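We got back from Wundov on Sunday night and I've still got sand in the bottom of my bag, so I figured I'd write this up before work swallows me again. Two nights at the Pangilinan, which is the old guesthouse up the hill from the ferry wharf. I'd been trying to get a room there since February!
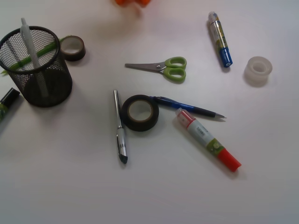
First up, the room. We were in the corner one with the shutters, and the breeze off the water meant we never touched the air con (I'm told it's noisy anyway). The bed was huge, the shower was a bit of a dribble. I did my planning the old way this time, with pen and paper at a table, and a black mesh pen holder like that one is about as high-tech as I got. My list had the markets, the lighthouse walk and the rock pools on it, and we only managed the rock pools. No regrets - they were gorgeous at low tide and the water was warm enough to sit in for an hour.

Dinner the first night was at Bivlow, down on the esplanade. Get the grilled fish and share the chips, they're enormous. We had a table outside and watched the last ferry come in, and the bloke running the place, Wilfredo Barredo, came over and talked us into the coconut pudding.
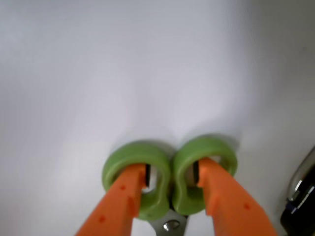
I'd have gone back for that pudding alone, but they were closed the next night, so we ended up with toasties on the balcony. Still a pretty good dinner with that view.

The pool at the Pangilinan is small and shady and my favourite colour of tile, a sort of deep bottle green. It fits up to 2 families before it gets silly. Go before breakfast and you'll have it to yourself.

Getting there is easy enough. We used the Zulow shuttle from the airport, which drops you at the wharf, and then it's a steep walk up with your bags. Take the left-hand path, the stairs on the right are murder with a suitcase.
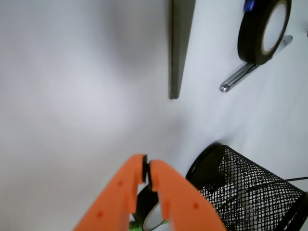

Black tape and a few other bits on the table.

Next time I'd stay longer and do the lighthouse walk on the first morning. We're already looking at dates.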